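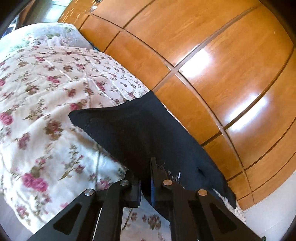 The return came in on a Thursday, one pallet, shrink-wrapped, with the packing slip still in its plastic pouch. I was the one at the desk when the driver rang the bell, so I signed for it.

The slip said 466 packs. They were Dredels, the flat kind that go in handheld meters, and we had shipped them to Drotier in the spring. Under "reason for return" someone had written "customer closed."

I took the slip to my manager. She read it standing up.

"Closed for the day or closed?" she said.

"Closed, I think."

"They owe us $2925."

"I know."

"Call them anyway."

Biltley sold batteries to people who made other things. We didn't make the cells. The cells came in by container, and in the back room six women and one man welded tabs on them, wrapped them, tested them and put our label on the wrap. Up front there were three of us on the phones. I had the small accounts, the ones that bought ten packs or fifty and wanted to know if the connector could be turned the other way. Usually it could.

Drotier was a small account that had been with us longer than I had. A man there called every few months. He always gave the part number first and then said good morning. He built meters for checking the moisture in grain, and he told me once that he still had every one that had ever been sent back to him. I asked him why and he said they were good for parts.

I called the number. It rang for a long time and then a woman answered.

"I'm calling about a return," I said. "The Dredel packs."

"Did they get there?"

"This morning."

"I didn't know if you'd take them. I found your address on the carton and I just sent them." She had a cold, or she had been crying, or she was standing in a dusty room. "Is it a problem that some of the cartons are open?"

I said I didn't know yet. I asked if the owner was available.

"He's my father. He's moved in with us. He doesn't see well enough for the soldering now." I heard her set something down. "I have a list of everybody he owes. You're on it. I was going to get to you next week."

I said next week was fine. I had no authority to say so.

In the afternoon I went in back and asked the lead tester what a returned pack was worth. She had a cutter in her hand and she slit the first carton without answering. She put a pack on the meter, wrote down the number, and put on the next one.

"They've sat," she said. "But he kept them right. Somebody charged these to half and put them away. Nobody does that."

"So we can sell them?"

"I can't sell them. You can sell them." She wrote down another number. "Do I have to test them all?"

I said I thought so. She looked at the pallet and then at the clock, and pulled a stool over with her foot.

I stayed late and helped. She tested and I read the date codes into a spreadsheet. The building was quiet except for the compressor, which came on every so often and made the lights dip. She told me she used to work at Tak, across the river, until they moved the line overseas. They had given her a clock. She said it was a pretty good clock.

By seven-thirty we had gone through 154 packs and found 4 bad ones. She put those in the sand bucket by the door. I wrote "4" on a sticky note and stuck it to the carton.

"Go home," she said. "The rest will be here."

On the way out I passed my manager's office. She was still at her desk with her coat on.

"Well?" she said.

"They're good. Almost all of them so far."

"Good enough for credit?"

"Her word was that he kept them right."

"Whose word?"

I nodded toward the back room. My manager thought about it. The policy was thirty days, unopened, with an authorization number, and this was none of those. She had written the policy herself, and it was taped to the wall beside my phone.

"Who else takes that pack?" she asked.

"The alarm people, and a place that does pool testers. The pool people would want a longer wire."

"Can we put on a longer wire?"

"I'd have to ask in back."

"Ask in the morning," she said. "If the pool people take them, credit him. If they don't, we'll see."

I called the pool people first thing. The buyer was out until noon. I left the part number and then, after it, my name. At a quarter past twelve he called back and said he could use two hundred if the wire was six inches and they came by the end of the month. I said I would find out. He asked about price, and I gave him one a little under the list, and he asked for a little under that.

I walked back and asked about the wire. The lead tester was on the last row of the second layer. She held up one finger until the reading settled.

"Six inches," she said. "What color?"

I hadn't asked him what color. I went back up front and dialed again, and while it rang I took the Drotier file out of the drawer and put it on top of the desk, where I would see it.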